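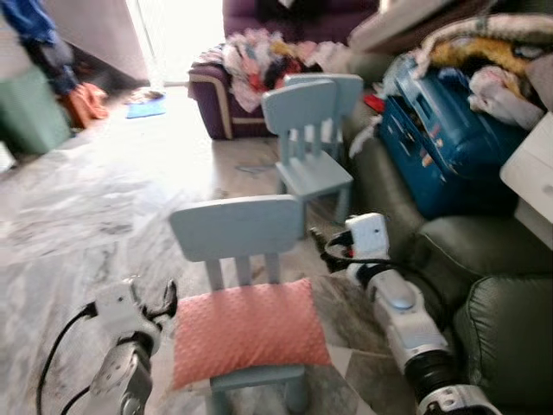
Irfan Orakzai wants it on record that a will keeps perfectly well in the freezer, in a zip bag, under the peas. Fire won't get to it, he writes, burglars don't steal peas, and he has told both daughters which drawer. He's responding to last month's page, where I said the freezer was where documents go to be thrown out with the ice cream during a blackout, and I'm not moving on that. Paper and frost don't get on. The signatures in particular don't get on. But two other readers wrote to back him, so we'll start with storage and get it over with.

Where to keep the papers that matter

The original of a will is worth more trouble than the copies. Keep it flat, dry, and free of anything metal. Don't staple it, don't unstaple it, don't paperclip a note to the front. When somebody eventually has to lodge it, a rusty clip mark or a pair of empty staple holes can start a conversation about what used to be attached, and you won't be around to join in. A plain plastic sleeve inside a stiff envelope does the job. If your solicitor holds the original, write the firm's name and phone number on the envelope with your copy in it, and check every few years that the firm still exists.

Fireproof boxes are good if you read the label, which will tell you how long it is fireproof for. Mine is a Danden, it's the size of a toaster and it weighs as much as a dog. Bolt it down or hide it. An unbolted box with a handle on top is luggage.

Tell two people where the key is. One person is a single point of failure with a car and a social life.

Certificates (birth, marriage, citizenship, the lot) can live together in one folder. Don't laminate them! I know it's tempting and I know the machine was on special. Some offices will refuse a laminated certificate on the grounds that they can't feel the paper, and you'll be paying for a new one.

Receipts that fade

Thermal receipts go blank, usually the week before the fridge does. Photograph or scan them the day you bring them home, while you're still pleased with the purchase. I do mine on the bench before the bags are unpacked. Name the file something a tired person would search for: "washing machine receipt" will be found and "IMG scan new final" won't.

If one has already faded, try laying it on a dark cloth and photographing it in strong side light, then pushing the contrast up on the phone. Never iron it. Heat turns the whole strip black, as I can report from the kitchen of a rental in Kekbridge where I once ironed the only proof that I'd owned a dryer. The bank statement will often do in its place. Shops like to say they need the receipt. What they generally need is proof you bought the thing, and the counter staff can be steered towards this with patience and a printout.

The sign on the wall saying "no refunds" is decoration in a lot of cases. Look up what your own state or province says about faulty goods before you go in, and take the page with you. Being able to point at a paragraph is calming for everyone.

The bond, or how to argue about an oven

Remedios Dela Peña got her whole bond back after the agent had tried to keep a slice of it for "oven, general". Her method is simple and I've stolen it. On the day you move in, before the couch blocks anything, go round every room and photograph it from the doorway, then the corners, then anything that's cracked, stained, loose or smells of cat (write the smell down). Open the oven and photograph the inside. Do the rangehood filter as well. Email the whole pile to yourself and to the agent the same evening, so that the date is sitting there in two inboxes.

On the way out, do the same again in the same order.

For the oven itself: racks out and into the laundry tub overnight with dishwasher powder and the hottest water the tap will give. Inside, a paste of bicarb and water, left until morning, wiped off with a damp cloth and then wiped off again, as bicarb never leaves the first time. The glass door wants a plastic scraper held nearly flat. Keep receipts for any cleaner you pay. An agent's opinion of a carpet carries less weight next to an invoice for having it cleaned.

Blu Tack marks come off most painted walls with more Blu Tack, dabbed. Toothpaste in nail holes fools no one and goes yellow.

Fences, trees and the person next door

Gaspard Arnaud asked whether he can throw the neighbour's branches back over. Please ring your council, Gaspard, and hold off on the throwing. The rules on overhanging branches change from place to place, and in some spots the tree itself is protected and you can't so much as trim it without a permit. What I can offer is the household end of it. Talk first, in daylight, and never with the saw in your hand. Take a cutting of the conversation, so to speak: afterwards, send a friendly text that says "Good to chat, so we're agreed you'll get someone in to look at the lemon-scented gum by February". You've now got a record and they've got a reminder, and it hasn't cost either of you a letter.

Do the same with fences. Get more than one quote, hand them over in writing, and don't let the builder start until you've both said yes. A fence put up on a handshake tends to become your own personal fence when the bill arrives.

If you've got an old survey plan, now's the time to dig it out. The hedge isn't necessarily the boundary. Hedges wander.

The diary that wins

Sohail Bhutto spent most of a year trying to be paid back for a Gorkholm wardrobe which arrived with one door and a bag of somebody else's hinges. With delivery, plus the second delivery, plus the tradie he hired to look at it and shake his head, he was out $2,294. He took it to the tribunal himself, without a lawyer, and came home with an order in his favour. I asked him what did it and he said an exercise book.

Every phone call had a line in it. Time, who he spoke to, what they said, what they said they'd do. No adjectives. He was strict about that. "Rude man again" is satisfying to write and useless to read out, but "4 pm, spoke to Kev in deliveries, Kev said the door was on a truck" is something a person across a table can work with.

A few notes from his system, with my own fiddling added:

Use a bound book. Loose pages look as though they've been shuffled, even when they haven't.

Write it on the day. If you remember something later, put it in under the later date and say so.

Pen, please.

Leave your mistakes in with a single line through them. Correction tape makes an honest book look shifty.

Print the emails, oldest on top, and number the pages in the bottom corner. Take copies for the other side and for whoever's deciding. Sohail used a Tanoli lever arch with coloured tabs, and says the tabs alone knocked ten minutes off the hearing. I suspect he's just fond of tabs.

Wear something you can sit in. There's a lot of sitting.

Swearing a declaration at the kitchen table

You can't, or not on your own. A statutory declaration has to be signed in front of a person who's allowed to witness it, and the list of those people is longer than you'd think. It may well include your pharmacist. Libraries often have somebody in at set hours. Two tips that save a second trip: don't sign it before you get there, however helpful that feels, and bring identification with a photo on it. Fill in every blank or rule a line through it. And read what you're declaring, all the way down. The bit at the bottom about penalties isn't there to fill out the page.

Ink: blue or black, ballpoint. Gel pens smear under a sweaty palm, and the erasable kind vanishes if the paper's left in a hot car. I've had a lovely letter from Vidar Isaksson, whose signed contract for a second-hand boat spent an afternoon on a dashboard and came back as a form.

Things with a deadline on them

Fines, notices, summonses and anything with a crest on it should be opened standing up, at the door, on the day they come. The pile on the microwave isn't a filing system. Write the due date on the outside of the envelope in thick marker and stick it to the fridge at eye height. Move the takeaway menus if you have to. If you mean to dispute it, put a second date a week earlier, and treat that one as real.

Keep the envelope, too. The postmark can matter if the thing turned up late.

If a notice says you can ask for a review or a payment plan, ask, and ask before the due date. People are far more obliging the day before than the day after. Keep a copy of what you send. Registered post costs a few dollars and gives you a slip of paper with a number on it, and I find I get sentimental about those slips and keep them in the button tin.

How long to keep the rest

Check with your tax office for the tax papers; the number of years isn't the same everywhere and I've been told off by letter for guessing. For my own household I hold on to everything for 7, on the principle that the shoebox is already there. Warranties go when the appliance does. Leases and bond papers I keep well past the move. Anything about the house itself (plans, permits, the termite report, who did the wiring) stays until the house is sold, and then I keep a copy out of nosiness.

Shred what has your signature or an account number on it. If you've no shredder, soak the lot in a bucket overnight and stir it with a stick. It makes a grey porridge that does nicely under mulch, provided you fish the plastic windows out of the envelopes first.

Next month it's stain removal for people who've spilled things on other people's carpets, and whether offering to pay is the same as admitting it was you. Irfan, move the will.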